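Quick note before the file list: I wrote most of this in one sitting in March 2023 and I've been patching it ever since, so if a sentence contradicts another sentence, trust the later one.

# bin-odds-and-ends

A photo collection of ordinary household stuff sitting in a big gray bin. Cups, plush toys, things from the junk drawer, things from under the couch. I started it to help me sort out what we own (we'd just moved into the Brundton place and I had 20 boxes marked "misc", which, thanks, past me) and it sort of grew!

There are 1664 photos in this release. They're all JPEGs and they all show the inside of the bin from overhead or nearly so.

## What's in it

Mostly toys and kitchen plastic. I have a real weakness for plush animals, sea creatures especially, so expect fish. Lots of the photos have only a couple of things in them and some are a proper heap. I like the sparse ones better, you can see how a cup tips over and how a soft toy slumps under something else, but the heaps are more fun to label (ok, "fun").

Folders:

- `sparse/` is bins with just a few things in them
- `heap/` is everything else
- `redo/` is photos whose labels I don't trust yet, please don't use these for anything serious

## Labels

One CSV, `labels.csv`, one row per object. Columns:

| column | what it means |
|---|---|
| `photo` | file name without the extension |
| `thing` | plain name, like `cup` or `plush fish` |
| `color` | main color first, then the second one if there is one |
| `pose` | `upright`, `on side`, `upside down`, `can't tell` |
| `under` | what's lying on top of it, blank if nothing |

I went back and forth on `pose` for soft toys. A plush fish doesn't have an upright in any useful sense, so they all get `can't tell` and I've stopped worrying about it. Cups are easy. If the cup is lying down, it's `on side`, whichever way the opening points.

Color names are mine and they're loose. I use `red-orange` a lot because half our plastic cups are exactly that shade, somewhere between ketchup and a traffic cone. If you need real color values, sample the photos yourself, and watch out for shiny surfaces, they throw everything off.

## Splits

I held back 900 photos for training and left the rest for you to carve up however you like. `splits/train.txt` has the list. An older version called Cisari had 3 splits, and two of them shared photos by accident. If you still have Cisari on a drive somewhere, delete it and grab this one.

## Known problems

- The bin has scrapes and stains inside it. I used to label the reddish-brown marks as objects when I was tired. I think I've caught all of those, but have a look if you see a weird `thing` called `smudge`.
- Overlaps are judged by eye. When a cup is on top of a plush toy I only fill in `under` for the toy.
- Toy species are a guess. Orange and white and fish-shaped gets `plush fish` and that's as far as I go.
- File names from the Trurnevora batch have spaces in them. Sorry! Renaming them would break the CSV and I haven't had the energy.

## Using it

Go ahead, for anything, and a link back would be lovely. If you fix labels, send me the changed rows only, please. Someone sent me the whole CSV re-sorted in May and I spent an evening working out which lines were different.

## To do

- finish `redo/`
- get the Kemppainen boxes out of the garage and photographed
- add a column for soft vs. hard
- decide if a lid counts as its own thing

## Sample

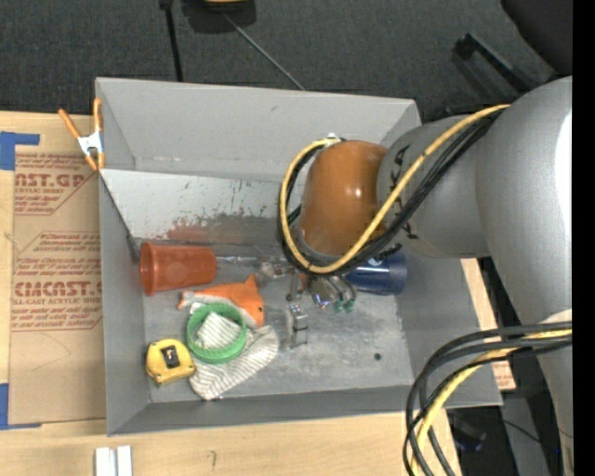 *Red-orange cup (`on side`) on top of an orange and white plush fish (`can't tell`).*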